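My renters insurance went up again, and this time I read the letter before tossing it. Pruleo wants $468 for the year, due in July, and the deductible jumps by $200 (same apartment, same old couch, no claims!). So I called, and after 8 minutes of hold music a very nice guy told me the new rates cover everyone in Natton.
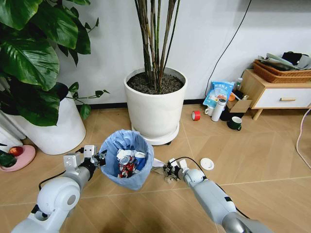
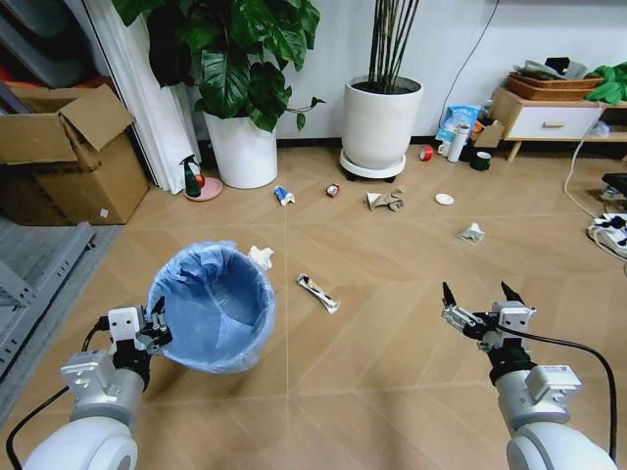
Benito Aguirre wrote in to say his renewal came with the same jump, and that he got part of it knocked off just by asking for the higher deductible to be put back and dropping the jewelry add-on he never wanted. Worth a call, he says, but do it before the renewal date, and get the new number in an email.

I'm trying that tomorrow. I've also asked Fendeck for a quote, and they want a list of everything I own over a certain value, so there goes my evening. If you're with Pruleo too, check page 2 of your letter, where the deductible is hiding in the small print.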